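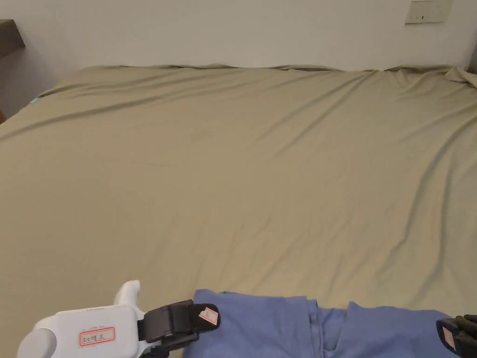

The fitted sheet was supposed to be the easy one. You buy it, you pull it over four corners, and for the next ten years it does its job in the dark while the duvet gets the compliments. I believed this until last August, when I bought a mattress two inches thicker than my old one and entered a phase of my life I now think of as the corner years. A khaki sheet like this one, pulled across a big bed and shoved up against a plain wall, looks perfectly calm from the foot. Then your eye goes to the far right corner, where the fold has come up and is curling over the edge, and you know what kind of night somebody is in for.

Fitted sheets fail at night. Mine waits until three in the morning, then lets go with a soft snap and travels up my back like a window shade. My old flat sheets never attacked me. They came untucked in a polite, general way, all over, and by morning I was wrapped up like a leftover sandwich but at least I had slept.

So I went shopping, which is how I learned about pockets. The pocket is the deep part at the corner, and every company measures it differently. Hosoda calls its standard pocket "deep." Ketengate calls the same depth "classic" and saves "deep" for something you could keep a canoe in. Astska, whose sheets I like a great deal, prints no number at all and offers a drawing of a mattress with a smile on it.

I bought all three. The Hosoda fit for two washes. The Ketengate fit the way a tarp fits a sofa, and I spent one whole evening smoothing it toward the middle, where it collected in a ridge I could feel with my hip. The Astska fit. It also cost 63 dollars and came in a color called Oat Memory.
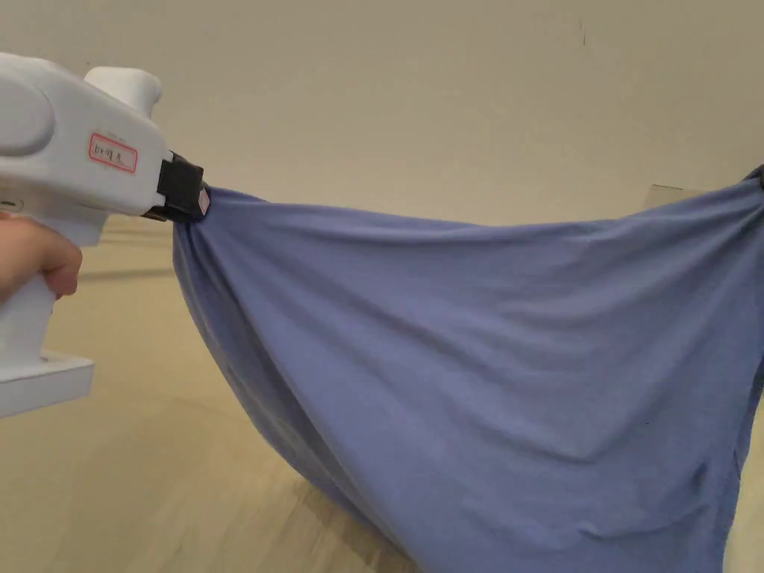 Then there is the matter of thread count, a number that has done more for the sheet business than sleep ever did. The highest one I found was 584, on a set by Zatix, and I would love to know about the meeting where they turned down 583. I slept on it for a week. It was heavy and a little slick, and it made a noise when I rolled over, like a person in ski pants trying to leave a theater. The set I keep going back to is 100 percent cotton, nothing special, from a bin near the register of a store that has since become a gym.

I know that I am supposed to have a folding method. Everyone has one. You put your hands in two corners, flip one over the other, chase down the remaining two, and set the thing on a table, where it becomes a neat rectangle for people in videos. Mine becomes a dumpling. I put the dumpling at the back of the closet, under the good pillowcases, and close the door with my knee.
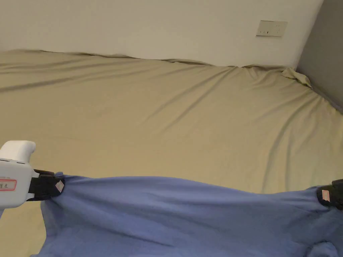

Blue over khaki: fabric pulled taut above the bed, the fitted sheet underneath.

My mother ironed her sheets, and I have told this to younger people and watched them look for the exit. She did it in the kitchen with the radio on, and she did the flat ones only. When fitted sheets came into the house she looked at the elastic, turned the iron off, and said they could go on the bed as they were. I have tried suspenders, those clips on straps that run under the mattress. They work very well if you never plan to wash anything again.

For now I've put the oat one on sideways. The label is at the wrong end and the left corner looks nervous, but it has stayed put since Tuesday's wash, or whichever wash it was.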